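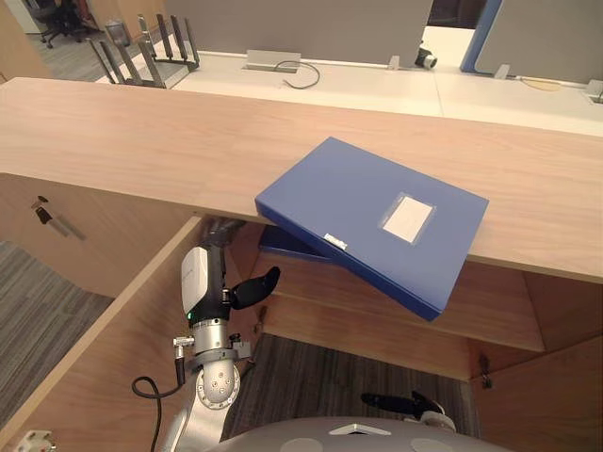
Cabinet doors open, left hand in by the compartment, big blue file box up on the counter.

So you want to teach a robot to put a file box away by driving it yourself. I've been doing this one for Clallen (our two-armed robot) since July, and it's a great first task if you've already done the easy pick-and-place stuff, because doors are mean and folders are floppy!

First, set up the cabinet. Both doors open, the box flat on the countertop, turned a bit so a corner hangs past the front edge. That corner is your friend. A hand can get under it without scraping along the wood, and I wasted a whole afternoon before I figured that out.

Next, put on the gloves and open Kemeys, which is the control program we use (any program that copies your hand motion will do). Set the motion scale to half. You'll hate it for ten minutes, then you'll stop banging the arm into the door. Keep your elbows in and park the hand you're not using near the robot's body.

Now do three throwaway runs. Don't save them! Just get a feel for how far the thumb sticks out when you reach in under the counter. My knuckles never match the robot's, so I learn that all over again every time I sit down.

When you're ready, hit record and go slow and smooth. Reach, pause, close the fingers, pause, move. The pauses matter a lot, they're where the training software (we use Tudum) splits the run into steps. If you fumble, either fix it in one clean move or toss the run and start over. I save 36 good ones per box position and shift the box a little after every 12.

Before you train, play a few runs back from the close-up camera too. If the fingers hide everything at the moment you grab, change how you come in. 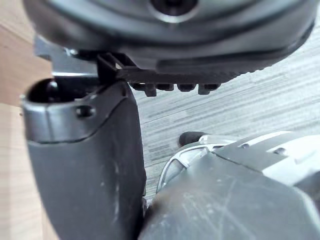 Trefor Meredith wrote in to say he keeps his fumbled runs in a separate folder and adds a few back at the end, and his robot got better at recovering from a bad grab. I'm trying that on my next batch, with the scale still at half.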